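Talks > Service Robots > Speaker Notes

OK, start with the pitch, because everyone here has heard it by now. Ulix sells you a counter-clearing kit: arm, gripper, sensor head, software and a year of support. You bolt it up, you show it your break room, and it picks up after people. I've been living with one on loan, so let me tell you what I'd want to know before I signed anything.

Setup first. The brochure says an afternoon. It took us 3 days, and most of that was me arguing with the cable routing — don't let the cable hang in a big loop unless you enjoy hearing it brush against things. (Pause here, somebody always laughs.)

Then talk about trash. Cups are easy! Everybody demos cups. What I wanted to see was the thin stuff, the clear plastic and the balled-up wrappers, the things people really leave behind on a coffee counter.
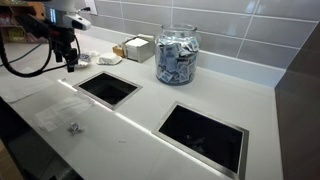
We logged 307 pickups over the loan and 54 of them needed a second try. Clear film was the worst by a mile, and shiny counters don't help. I tried the Görtz fingertips too, the softer ones, and liked them a lot better on wrappers, but they're sold separately and they wear out fast.

Price. Ulix wants a monthly fee, Stamex sells the hardware outright and charges you for updates. Do the math for your own site. With 17 people using our counter I couldn't make the monthly fee work, though a busy cafe might.

Skip the Fumier comparison if we're running long — it's a bigger machine and really meant for kitchens. Otherwise go through the arm reach and the noise, then take questions. Remind them the loaner form is on the back table.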